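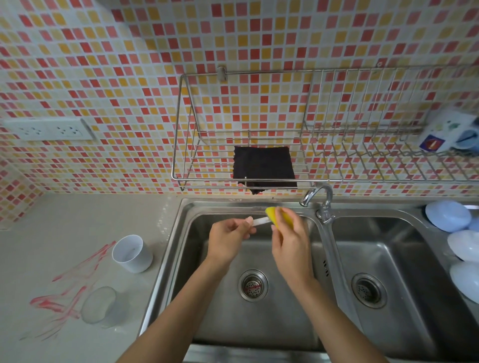
Refilwe Nkosi
Staff Writer, Home Science for Kids

Is a Sponge Really Cleaning Anything?

Grown-ups love to say that washing up makes things "squeaky clean." Should you believe them? Sometimes. A squeak is only a sound, and I have heard plates squeak that still had egg on them. So let's take a harder look at what a yellow sponge and a sink can do.

First, the sponge. People talk about sponges as if they destroy germs. They mostly don't. What a sponge does well is rub. When you hold something thin and white between your fingers and push a sponge against the end of it, you are scraping off whatever is stuck there. The dirt doesn't vanish. It moves. Some of it goes down the drain, and some of it goes into the sponge.

A sponge is full of tiny holes, and the holes hold water and little crumbs of food. Tiny living things called bacteria like wet places with snacks. Leave a sponge soggy overnight and you may be wiping tomorrow's spoon with yesterday's soup. Squeeze it out hard and stand it somewhere it can dry.

Next, the soap. The bottle may promise all kinds of things in big letters. Here is the part I do believe. Oil and water don't like to mix, so plain water slides right past butter. Soap is made of very small pieces called molecules. One end of each piece grabs on to water and the other end grabs on to grease. When you rinse, the water pulls the soap away and the grease goes with it. You don't need a mountain of bubbles for this. Bubbles are mostly air!

What about the sink? Stainless steel sounds like a metal that can't get stained. I don't buy it, and neither should you. Look at almost any steel sink and you will find water marks and smears. When drops of tap water dry up, the minerals in them stay behind as pale spots. "Stainless" means the steel is good at fighting rust, and even that has limits.

Down at the bottom is the strainer, a round piece with holes that stops big scraps from going into the pipe. Many sinks also have small slots higher up the side. They are called an overflow. If you forget the tap, water can escape through them before it reaches the floor. My brother trusted ours completely when he was 5. The kitchen floor got very wet. An overflow is slow, and a tap can be faster.

Don't take my word for any of this. Put a little butter on two old spoons. Wash one with cold water and a sponge, and the other with warm water, a sponge and one drop of dish soap. Let them both dry and then run a finger over each. Does one feel slippery? Now try cold water with soap and see whether the soap or the warmth was doing the work. Write down what you find, even if it doesn't match what I told you.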